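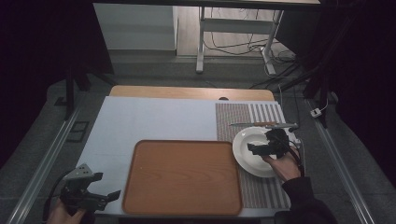
Flora Cairns wants to know why a cottage that sleeps four needs a checklist with 21 points on it, when the last one had nine and the house was still standing at the end of the season. Fair question. The last one had nine because the second page went missing in March.

Rudamel Cottage: changeover safety check
Revised July. Applies to every changeover, including the ones where you were in the house two days earlier and are sure it's fine.
Mark each line OK, Fix or Ask. "OK-ish" has been retired. Comments go under the line they belong to, signed.

Outside

1. Path and steps clear of moss, leaves and hose. Fix
The hose has been coiled. The hose has then uncoiled itself, as it does. A hook is on order.

2. Handrail firm at both ends. OK

3. Outside light comes on at dusk. Ask
Craig Cowie: I do my checks at eleven in the morning, so I have been writing OK in good faith and total ignorance. Could someone local drive past?

4. Key safe opens, closes, and has the right key in it. OK
Please try the key in the door. A key was present all through May. It was for the shed.

Hall and stairs

5. Smoke alarm, ground floor: press and hold until it sounds. OK

6. Smoke alarm, landing: same again. OK
Kirsty Mackay: If one goes off they should both go off. They do. So does next door's dog.

7. Stair carpet tight on every tread. Fix
Third from the top is lifting again. Double-sided tape is not a repair, whoever you are. The fitter has been rung.

8. Escape route clear, front and back doors opening from inside without a key. OK
The pushchair left by the last guests is still in front of the back door in spirit. In body it is in the shed.

Kitchen

9. Carbon monoxide alarm tested, date on the back still good. OK

10. Fire blanket on its hook, pull tabs hanging down. OK
It lives beside the door, away from the hob. Guests move it beside the hob, thinking they're being helpful. Move it back.

11. Hob rings all light and all go out again. Fix
Back left takes some persuading. The quote from Tennant for a new cooker, fitted, was £2,564, and we have agreed to persuade it for a bit longer while Dilruba gets a second price. Until then back left is switched off and labelled. If the label has gone, write another.

12. Appliance leads and plugs: no nicks, scorch marks or tape. OK
Kettle replaced with a Brilta. The old toaster failed its test and has been cut from its plug so that it can't be rescued out of sentiment.

13. Fridge at five degrees or below. OK
Give it ten minutes with the door shut before reading the thermometer. Craig's reading of fourteen was taken while he put his lunch in.

14. Knives and sharp tools back in the block or drawer, none left in the sink. OK

15. Crockery and glasses: bin anything chipped. Fix
2 tumblers gone. Run a finger round the rim with a cloth over it, as the person who discovered the last chip would now advise.

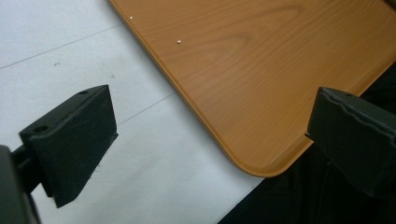

Dilruba Uddin writes that point 15 should cover boards and trays as well, and that a split chopping board is a hygiene matter however fond of it people are. Agreed, and added: any board with a crack you can get a fingernail into is to be binned. Oiling it first doesn't count as a repair. She also asks that we stop putting wooden things through the dishwasher, a request first made two summers ago and laminated since.

Living room

16. Stove glass sound, door seals, hearth clear. OK
Swept in spring, certificate in the folder. The log basket goes an arm's length from the stove. Whose arm was debated at length. Use Kayode's.

17. Bookcase strapped to the wall. OK
Kayode Ekwueme: Gave it a good pull. It held, but an entire jigsaw came down on me, so please put a lid line on this list.

No lid line will be added.

18. Blind cords on their cleats, out of reach of small children. Fix
Cleat on the bay window has lost a screw. Done as a temporary job with a screw that nearly matches.

Upstairs

19. Bedroom windows open fully, restrictors catch. OK
Both of them. Kirsty oiled the stiff one and reports that it now opens by itself, so I'll have another look.

20. Hot water at the bathroom basin: hot, not scalding. Ask
We own a thermometer for this. It's a Dasex, it has a yellow case, and it was last seen in the airing cupboard. "Ouch" was entered in this column in June and can't be accepted as a reading.

Paperwork

21. Folder on the hall shelf: gas record, electrical report, emergency numbers, where to find the stopcock. Fix
The stopcock page says "under the sink, behind the thing". The thing has been thrown away. Flora is to rewrite the page with a drawing, and has asked for it to be noted that she was only querying the length of the list.

Carried forward to the next changeover: 1, 3, 7, 11, 18, 20, 21. The tumblers can be bought in town for next to nothing - keep the receipt, and put it in the tin this time.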